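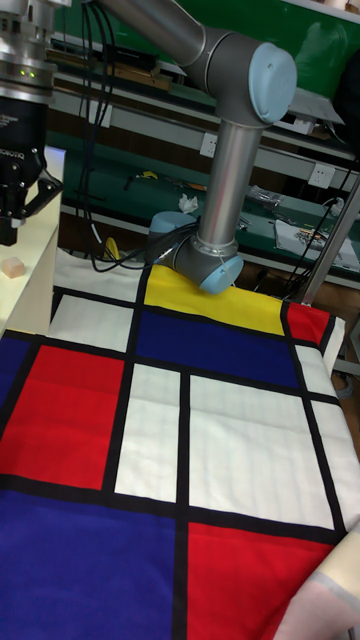 Lorena Zapata

4. Creases in Grid-Printed Table Cloths

4.1 Purpose of this section

The preceding section dealt with plain and small-patterned cloths. This section considers large geometric prints, in which blocks of solid color are separated by heavy black lines. Cloths of this type are sold widely for dining and display, and retailers report more complaints about them on arrival than about floral prints of the same weight. The complaint is usually that the cloth "will not lie right." The present work asks whether the fabric itself is at fault or whether the print makes ordinary creases easier to notice.

The question matters for packing practice. A crease that falls along a printed line may pass without comment, while the same crease crossing a pale block at a slight angle is often the first thing the customer sees. Packers at present fold to fit the carton and take no account of the print.

4.2 Materials

The sample consisted of 22 cloths from the stock of the Atside textile store. All had been folded by the supplier and kept in closed cartons. Cloths with stains or repaired seams were left out. Each cloth was given a paper tag at one corner, and the tag was removed before the cloth was laid out. No cloth was washed or ironed before grading. The supplier's fold pattern was drawn on a record sheet as the cloth was opened, and the sheet was kept with the tag.

Two fold patterns were found in the stock. The Charvát fold brings the long sides to the center line and then doubles the cloth across its width. The Rekley fold doubles the cloth lengthwise twice and finishes with a loose roll. Both are store terms and are used in this section without further comment on their origin.

4.3 Laying out and grading

Each cloth was laid printed side up and smoothed once by hand from the center toward the edges. It was not pulled or weighted. Graders then worked from one short side to the other and recorded every crease they could find under the room lighting, together with the color of the block in which it lay. Creases that ran from one block into another were entered once for each block. This produced 411 entries.

Severity was scored on a scale of 1 to 5, where 1 stands for a line visible only from a low angle and 5 for a standing ridge. Edges were treated separately. A raised or rolled edge received a note in place of a score, for the reason that it is shaped by the hem as well as by the fold.

Figure 4. Grid-printed cloth laid out on the table.

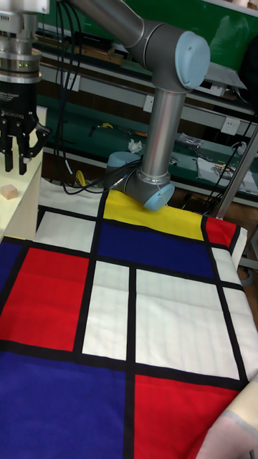 Edge behavior proved harder to describe than creasing in the body of the cloth. The hem is a doubled layer and recovers from folding at its own pace, so that a cloth which looks settled in the middle may still be unsettled at its border. Graders at first disagreed on whether such a border should lower the grade of the whole cloth. The cloth in Figure 4 illustrates the difficulty: the surface carries only faint folds and slight wrinkles, yet the right edge curls upward near the red block. Under the rule adopted here, the surface and the edge are reported on separate lines, and neither is allowed to alter the other. The Vorkavel grading notes, which were used in the earlier sections, combine the two into a single figure and are not suited to large prints for that reason.

4.4 Color and visibility

White blocks drew the largest share of the entries. Scores in the white blocks were low for the most part, which suggests that graders were finding slight creases there that they passed over elsewhere. In the dark blue blocks the entries were fewer and the scores higher. Red and yellow fell between the two and did not differ from each other in any way that could be relied on.

The black lines had a mixed effect. Where a crease lay along a line, it was often missed on the first pass and found on the second. Where it crossed a line, the break in the straight edge made it easier to find, even when the crease itself was shallow. Several graders remarked that a printed line made them expect the cloth to be straight, and that they judged it more strictly as a result. 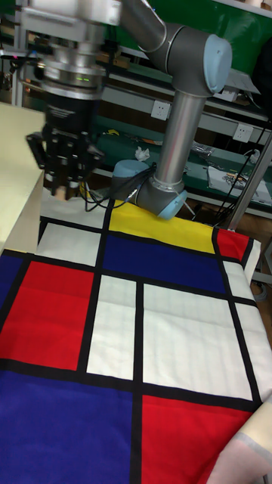
Should a grid-printed cloth be ironed before it is graded?

Ironing is left until after grading, when the creases made in storage have been recorded. A cloth that has been ironed first can be graded only on the quality of the ironing.

4.5 Folding to the print

On the evidence of these entries, it is recommended that fold lines be placed on the printed black lines wherever the carton allows. The Charvát fold can be adapted to this with little trouble, as the long sides may be brought to the nearest line instead of the exact center. The finished bundle is then slightly uneven in thickness, and packers in the September trial objected to this when the cartons were full. The Rekley fold is less easily adapted. Its final roll produces soft, wide creases that follow no line, although these scored low and were seldom noted in the dark blocks.

Fabric weight was not controlled in this work, and heavier cloths may respond differently. Section 5 takes up the matter of weight and returns to the treatment of hems.

Revised 11/2/24 | Contact: Textile Care Section, Atside | Copyright Lorena Zapata | Back to top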